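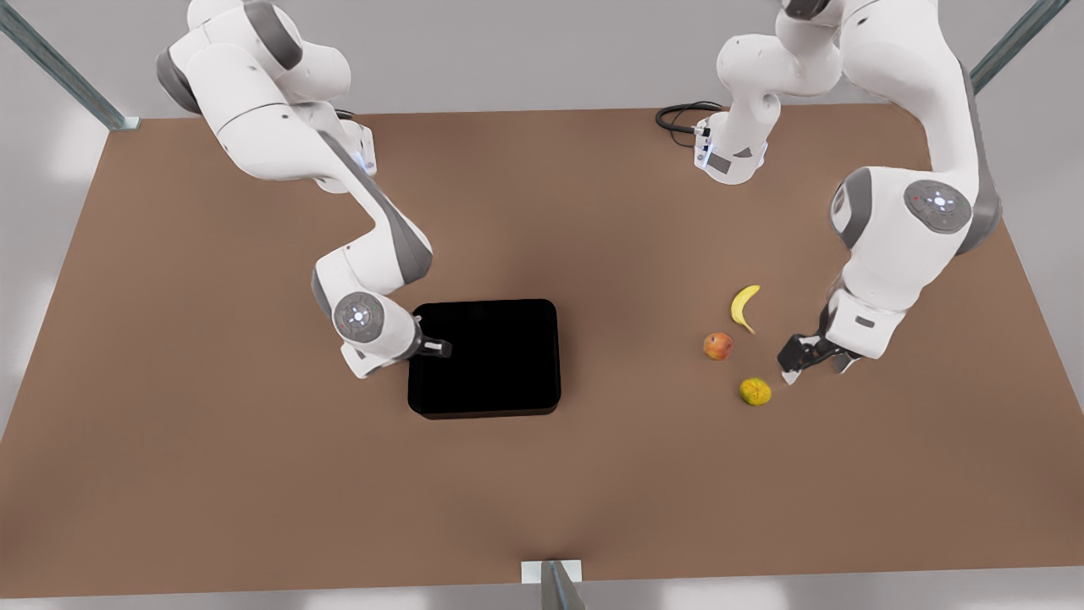

Hrytsenko wrote in last week to ask whether the Givex wrist cable kit would have stopped the fault we had on our two-arm cell, and whether I'd still sell one to a friend after that. Yes to both, with a catch.

Posted 16 October 2021 by the Prirham shop desk

Search products Search Go

So, the fault. I was running our sort-to-tray job (fruit this time, because it rolls and bruises and shows you everything!) and one gripper quit answering at cycle 727. The arm kept moving as if all was well. I hit the stop, checked the log, and found the cable had been rubbing at the wrist and the signal kept dropping out.

The Givex kit is a sleeve, 5 clips and a strain relief, and it fits the Firnudlow arms we sell. I've put some 300 hours on ours and the dropouts are gone.

Now the catch – the kit won't make the arm stop when the gripper goes quiet. You have to turn on "halt on lost tool" yourself, and it ships turned off, which I really don't like. Power down both arms before you fit anything, please, even if you're only working on one.

Part no. 394. Next batch lands in November.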